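Sunevard Rack-Verwaltung – Einrichtungshandbuch
Kapitel 3: Inbetriebnahme eines Rechenknotens im Verbund

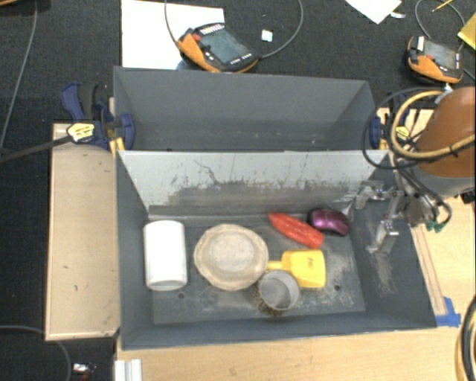 3.1 Geltungsbereich

Dieses Kapitel richtet sich an das technische Betriebspersonal von Rechenzentren, in denen Serverschränke der Baureihe Mirnusis mit der Verwaltungssoftware Sunevard betrieben werden. Es behandelt die Aufnahme eines einzelnen Rechenknotens in einen bestehenden Verbund. Die Ersteinrichtung des Verbunds selbst ist in Kapitel 2 beschrieben und wird als abgeschlossen vorausgesetzt.

Arbeiten am Verteilerfeld und an der Stromzuführung dürfen ausschließlich von Elektrofachkräften ausgeführt werden. Die Zuständigkeiten sind vor Beginn der Arbeiten im Betriebsbuch zu vermerken.

3.2 Voraussetzungen

Vor dem Einbau müssen folgende Angaben vorliegen:

- Seriennummer des Knotens (Typenschild an der Rückseite)
- vorgesehene Einbauposition in Höheneinheiten
- Adresse des Verwaltungsservers und Kennung des Verbunds
- gültiger Aufnahmeschlüssel, ausgestellt durch die Verbundadministration

Der Aufnahmeschlüssel verliert nach 8 Stunden seine Gültigkeit. Ein abgelaufener Schlüssel kann nicht verlängert werden; es ist ein neuer anzufordern (siehe Abschnitt 2.6).

Hinweis: Knoten, die bereits in einem anderen Verbund geführt wurden, sind zunächst auf den Auslieferungszustand zurückzusetzen. Das Zurücksetzen löscht alle lokal gespeicherten Daten unwiderruflich.

3.3 Mechanischer Einbau

1. Schalten Sie den vorgesehenen Einbauplatz in der Verwaltungsoberfläche auf „Wartung“.

2. Befestigen Sie die Führungsschienen an den vorderen und hinteren Profilen. Die Rasten müssen auf beiden Seiten hörbar einschnappen.

3. Setzen Sie den Knoten zu zweit auf die Schienen und schieben Sie ihn gleichmäßig bis zum Anschlag ein.

4. Ziehen Sie die beiden Frontschrauben handfest an. Elektrische Schrauber sind nicht zulässig.

5. Verschließen Sie ungenutzte Höheneinheiten mit Blindblenden.

Vorsicht: Kippgefahr. Es darf jeweils nur ein Knoten auf ausgezogenen Schienen stehen. Die Kippsicherung am Schranksockel muss vor dem Ausziehen ausgeklappt sein.

3.4 Anschluss an Strom und Netz

1. Verbinden Sie das Netzteil A mit der linken und das Netzteil B mit der rechten Stromleiste. Ein Anschluss beider Netzteile an dieselbe Leiste hebt die Ausfallsicherheit auf und wird von der Software als Fehler gemeldet.

2. Schließen Sie den Verwaltungsanschluss (Beschriftung „MGMT“) an den Verwaltungs-Switch an.

3. Schließen Sie die Datenanschlüsse 1 und 2 an getrennte Switches des Datennetzes an.

4. Beschriften Sie jedes Kabel an beiden Enden nach dem Schema Schrank – Höheneinheit – Anschluss.

5. Führen Sie die Leitungen im seitlichen Kabelkanal. Der auf dem Kabelmantel oder im Datenblatt angegebene Mindestbiegeradius ist einzuhalten.

Gefahr: Auch bei ausgeschaltetem Knoten liegt an den Netzteilen Spannung an. Vor dem Öffnen des Gehäuses sind beide Netzleitungen zu trennen.

3.5 Aufnahme in den Verbund

1. Schalten Sie den Knoten ein. Die Statusanzeige blinkt während des Selbsttests gelb und leuchtet danach dauerhaft gelb.

2. Melden Sie sich an der Verwaltungsoberfläche mit einem Konto der Rolle „Betrieb“ oder höher an.

3. Öffnen Sie Verbund > Knoten > Neu aufnehmen.

4. Tragen Sie die Seriennummer ein. Groß- und Kleinschreibung ist zu beachten.

5. Geben Sie den Aufnahmeschlüssel ein und bestätigen Sie mit „Prüfen“. Nach 3 Fehleingaben wird der Vorgang gesperrt und muss durch die Verbundadministration freigegeben werden.

6. Vergleichen Sie den angezeigten Fingerabdruck mit dem Aufkleber auf der Innenseite der Frontblende. Stimmen die Werte nicht überein, brechen Sie die Aufnahme ab und informieren Sie die zuständige Sicherheitsstelle.

7. Wählen Sie die Lastgruppe. Ohne Auswahl wird der Knoten der Gruppe „Reserve“ zugeordnet und erhält keine Rechenaufträge.

8. Bestätigen Sie mit „Aufnehmen“. Die Statusanzeige wechselt auf Grün, sobald der Abgleich beendet ist.

Hinweis: Ein Verbund kann höchstens 400 Knoten führen. Ist diese Grenze erreicht, bleibt die Schaltfläche „Aufnehmen“ inaktiv. Für größere Umgebungen ist die Kopplung mehrerer Verbünde nach Kapitel 7 vorzusehen.

3.6 Lastverteilung mit Ladar

Der Dienst Ladar verteilt Rechenaufträge innerhalb einer Lastgruppe. Neu aufgenommene Knoten werden zunächst mit verminderter Gewichtung berücksichtigt. Die Gewichtung wird stufenweise angehoben, sofern keine Fehlermeldungen auftreten. Eine manuelle Anhebung ist unter Lastgruppen > Gewichtung möglich, wird jedoch nur für Testumgebungen empfohlen.

Soll ein Knoten vorübergehend keine Aufträge annehmen, ist die Funktion „Entleeren“ zu verwenden. Laufende Aufträge werden zu Ende geführt. Das Abschalten eines nicht entleerten Knotens führt zum Abbruch aller dort laufenden Aufträge.

3.7 Störungen bei der Aufnahme

Statusanzeige bleibt aus
Stromleisten und Sitz der Netzstecker prüfen. Leuchtet keine der Netzteilanzeigen, ist die Absicherung der Leisten durch eine Elektrofachkraft zu kontrollieren.

Statusanzeige leuchtet rot
Der Selbsttest wurde nicht bestanden. Fehlercode in der Verwaltungsoberfläche auslesen und mit Anhang B abgleichen.

Meldung „Verwaltungsserver nicht erreichbar“
Verbindung am Anschluss MGMT und Zuordnung des Switch-Ports prüfen. Häufig ist der Port noch dem Datennetz zugewiesen.

Meldung „Zeitabweichung zu groß“
Zeitserver unter System > Zeit eintragen und die Aufnahme ab Schritt 3 wiederholen.

Meldung „Firmwarestand nicht zulässig“
Firmware nach Kapitel 5 aktualisieren. Während der Aktualisierung darf die Stromversorgung nicht unterbrochen werden.

3.8 Abschluss und Dokumentation

Nach erfolgreicher Aufnahme ist der Einbauplatz von „Wartung“ auf „Betrieb“ zurückzuschalten. Das Aufnahmeprotokoll wird unter Berichte > Knoten abgelegt und ist dem Betriebsbuch beizufügen. Wurde der Einbau durch den Servicepartner Vermeulen ausgeführt, ist zusätzlich das Übergabeprotokoll von beiden Seiten zu unterzeichnen.

Austauschteile sind im mitgelieferten Versandkarton zurückzusenden. Datenträger verbleiben beim Betreiber, sofern vertraglich nichts anderes vereinbart ist.

Redaktion technische Dokumentation: Ezequiel Vallejo
Stand: 10/12/22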